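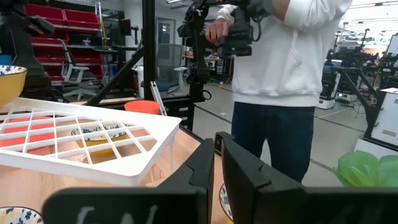

About Grivau

Grivau is a small reissue label and mail order shop. Records mostly, some tapes, the odd CD when the sleeve notes won't fit anywhere else. We put out pop singles that got lost — B-sides, regional pressings, songs that hovered outside the chart for a fortnight and then went in the bargain bin.

Started as a list. A very long list of seven-inches we wanted and couldn't find, typed up and photocopied and posted to other people with the same problem. They sent their lists back. After a while it made more sense to ask the owners of the songs if we could press them again ourselves. First one said no. Second one said no. Third one said yes if we paid for the tape transfer, so we did.

What we put out

81 releases so far. Most are singles, some are compilations. Synthpop from 1982 to 1988 is the bulk of it, then a fair bit of girl group stuff, a bit of lovers rock, and one album of Christmas songs that we still have far too many copies of (cheap, see the shop).

Two sub-labels as well:

Preten — the singles. Seven-inch only, plain sleeve, big hole or small hole depending what the original had. Plays at 45 unless the label says different. Please read the label, we get emails.

Toprak — compilations and anything over 30 minutes. Proper booklets with these. Lyrics where we're allowed to print them, chart positions where there were any.

There was going to be a third one for tapes but it's all gone under Toprak now, so if you have an old catalogue with a different prefix on the cassettes it's the same stuff.

How we work

Original tapes where they exist. If they don't we go from the cleanest vinyl copy we can get hold of, and it says so on the back. We don't do fake stereo. We don't add handclaps. Yes someone asked.

Everything is licensed and the writers and singers get paid, twice a year, March and September. If you sang or played on something we've put out and haven't heard from us, please write in. Session players too — the paperwork from back then is a mess and we would rather know.

The Kikuna list

The old photocopied list still goes out, by email these days. It's called Kikuna and it has wants, swaps and for sales from readers, plus a page from us on whatever we're working on. Issue 242 is out now. Free, comes when it's ready. Back issues are being scanned but slowley, the early ones are very faint.

Sending us music

We don't sign new bands, sorry. Not the right people for it. But if you've got a box of old demos or an acetate with nothing written on it, we're definately interested. Send a short email first with what you know (name of group, town, rough year) and don't post anything till we've replied.

Shop and orders

Orders go out most mornings. Singles in stiff card mailers, albums with the disc outside the sleeve so the seams don't split — ask if you want it left sealed. Overseas is fine. If something turns up warped or cracked send a photo and we'll replace it or refund you, whichever you like.

No callers at the moment, mail order only. The counter might come back in spring, depends on the stairs.

Phone is hopeless, use email. Trade enquiries same address, put TRADE in the subject line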